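Keep the Late Bus

August 9, 2023

The town of Lerkbridge plans to drop the last bus to Lerberg in November. The reason given is low use. On most weeknights the 11 p.m. run carries a handful of people, and the savings would go toward newer buses on the daytime routes.

I think this is a mistake, and I rode the late bus for years before I bought a car.
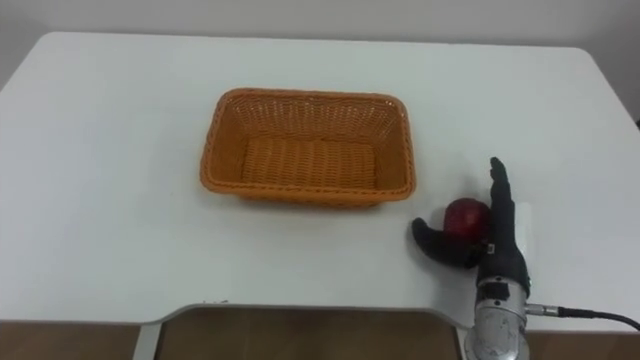
A last bus does more than carry the people on it. When I worked the closing shift at Donati, I usually caught the 9:40. I could take that job only knowing there was a later one if the register didn't balance or a delivery came in late. On paper I was a 9:40 rider. Cut the 11:00 and I would have stopped riding both.

The ridership report misses this. It lists 633 trips on the late run for the spring and divides the cost by that number. It says nothing of the people who ride earlier and count on a backup.

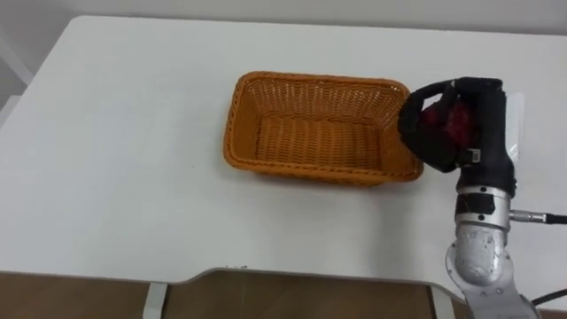
Some say a ride service would be cheaper. Clalleo has offered to cover the gap with shared cars, booked by phone. Maybe that works for some. A ride can cost up to $11, though, and the bus costs $2. Someone closing a store four nights a week will feel that difference by the first payday.

If money has to be saved, run a smaller bus, or skip the loop past the fairgrounds after dark. Try that for a year and count again. Once a route is gone, people buy cars or change jobs, and they don't come back when it returns.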